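Ticket 374: string lights on display greenery, strand won't stay lit
Product: Cladia clear-wire string lights
Site: Mudgway showroom, corner display
Opened by: Keegan Ormsby
Status: Pending customer

Keegan Ormsby, 9:20 AM
We put up a Cladia strand on the artificial pine in our corner display. It lit fine on the bench. After we draped it over the branches, the second half went dark. If I move the wire near the middle, the dark half comes back for a few seconds and then drops out again. The strand is from the November delivery. It runs off the Nondero plug-in adapter that came in the same carton, not batteries.

Support, 9:48 AM
Thanks. Please try these in order and note the result of each.
1. Unplug the adapter, wait a minute, plug it back in.
2. Try the strand on a different outlet.
3. Take the strand off the greenery, lay it out straight and plug it in again.
4. Check the wire for kinks, especially where it goes around a stem.

Keegan Ormsby, 11:05 AM
Results:
1. No change.
2. No change. Tried two outlets, one on the other side of the showroom.
3. All 38 bulbs came on and stayed on for 20 minutes. No flicker.
4. No breaks that I can find. The wire is thin and clear, so a kink is hard to see against the needles. I ran it through my fingers and felt one stiff spot, a little past the halfway point.
I put the strand back over the branches and the second half went dark again.

Pictures of the corner and the pine:

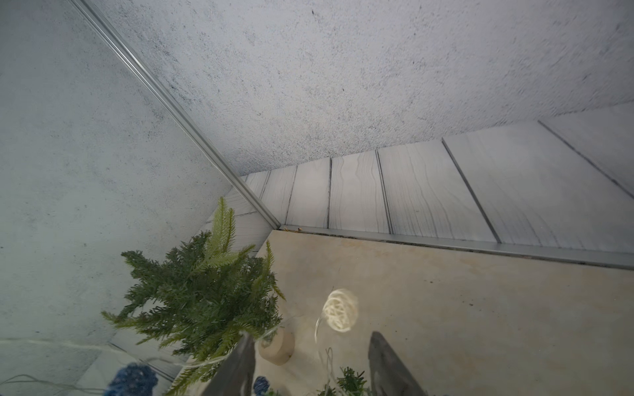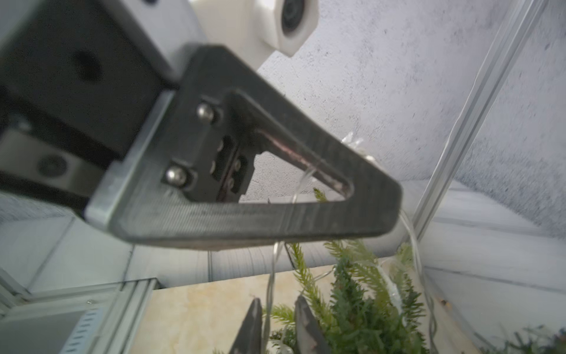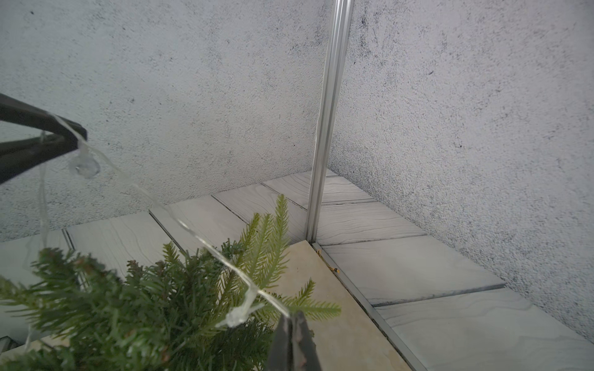 Kane Paewai, 11:40 AM
I'd look at the stiff spot first. The wire in this strand is two very fine conductors side by side. If one has cracked inside the coating, it can still make contact when the strand lies straight and lose it once the wire bends over a branch. That fits your result in step 3. The adapter is probably fine, so hold on to it.

Please do one more test. With the strand off the pine and lit, bend the wire gently at the stiff spot, one way and then the other. Don't pull on it. Then do the same at a spot 20 inches further along, for comparison. If the lights drop out only at the first spot, the strand is faulty and we'll replace it.

Keegan Ormsby, 1:15 PM
Done. It drops out at the stiff spot when I bend it to the left. To the right it stays on. Nothing happens at the second spot. Do you need the old strand back? Also, can I use the Trutumero wire clips on the new one? We have a bag of them here.

Kane Paewai, 1:32 PM
No need to send it back. Unplug it, tag it as faulty and keep it until the new one arrives. Please don't tape over the bad spot and keep using it.

The clips are OK if the wire sits loosely in them. Don't snap them shut on a bulb housing. When you hang the new strand, start at the plug end and lay it over the tips of the branches in wide loops. Leave some slack between branches.

Replacement strand requested, same length, 38 bulbs. Adapter not included. I'll leave the ticket open until you confirm that the new one stays lit on the pine.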